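**Netting** is an open fabric in which yarns are looped, knotted or twisted together with gaps between them. It is used for fishing, packing, clothing and household goods. Hand-knotted nets were made in Skovar by 1503, mostly for the herring trade.
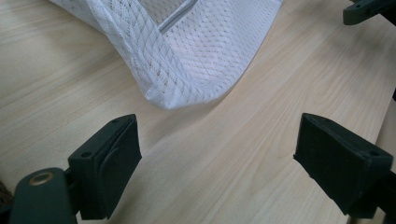 White mesh fabric with small diamond-shaped holes

Machine-made netting reached the town of Villimis much later. The MacLeod mill ran 18 looms there - 2 of them for curtain net - and closed after 30 years. Its pattern books are kept in Fisitari and are shown each June.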